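1/7 Everyone on here swears by the Zellden method. Take everything off the table, put back what you use daily, done in 40 minutes. I have doubts.

2/7 Start with the small stuff, they say. 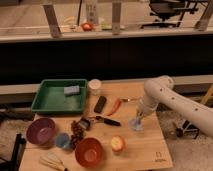 3/7 Fine, but where do grapes go in this system? The book has 444 pages and fruit gets one paragraph.

4/7 It also says bowls should be stacked by size. My purple one and my red one get used all day – stacking them is just extra lifting.

5/7 And the sponge gets its own tray. A green tray, for a sponge. I went along with it.

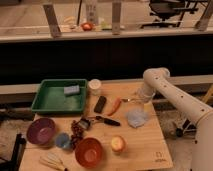 6/7 Bodero sells a divider set for this. I priced it and closed the tab. A drawer does the same job.

7/7 I'll try again in December. The apple is staying on the table.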